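About Kerkby

Kerkby is a small accounting and business recovery practice, and we love what we do. Most of our clients run companies with fewer than 100 people on the payroll: bakeries, print shops, haulage outfits, a couple of dental groups. Some come to us for plain bookkeeping and year-end accounts. Others call when a big customer has stopped paying and the bank wants a meeting on Wednesday.
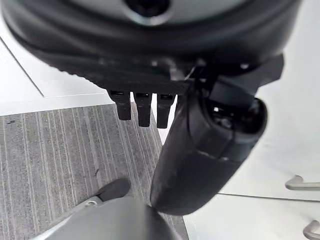 Both kinds of call go to the same people. Our founder, Mikkel Vídalín, started out in corporate audit and then moved into restructuring work, where he found he liked sitting down with owners far more than writing reports about them (he still writes a very good report). He opened Kerkby with 2 desks and a borrowed printer, and there are now 8 of us, all on one floor and all within shouting distance of each other!

What we work on

Cash flow forecasts, lender reviews, payment plans with creditors, and orderly closures when an owner has decided it's time. We also handle payroll and sales tax for clients who'd sooner be doing anything else.
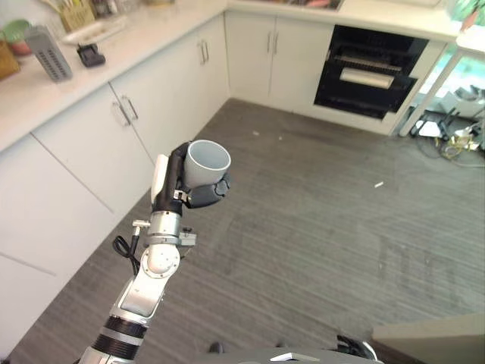

A white mug, held up in a black gripper

We're especially proud of Bimero, our weekly cash report. It fits on a single page and shows what came in, what went out and what's due next – no login needed, we just email it. Owners tell us they read it over breakfast, and we're delighted every time we hear that.

How we charge

Fixed fees for regular work, agreed in writing before we start. The first conversation is free and can run up to 2 hours. Bring your latest bank statements and a list of who you owe, even if it's a messy one.

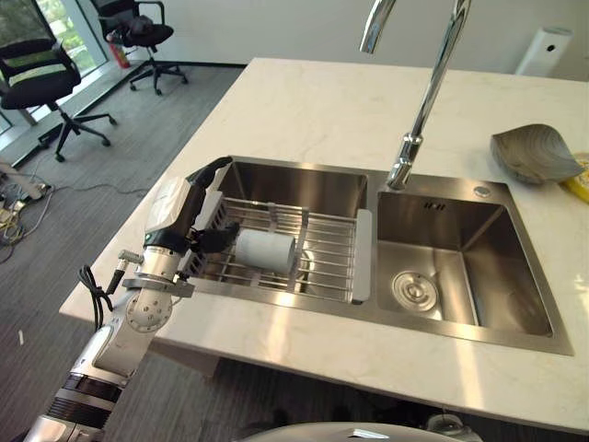 For recovery work we quote by stage, so you can stop after any of them. The review stage comes first, and plenty of clients find that a tighter billing routine and a frank talk with the landlord get them most of the way.

Where to find us

Our office is at 474 Trasasham Road, upstairs from the Després building supply showroom. Parking is behind the building. Come in through the side door and ring the top bell.

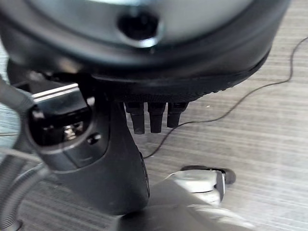

Close-up of the black housing at the wrist

We're open weekdays and happy to see people early, before the workday gets going. Call or write and you'll hear back from one of us the same day.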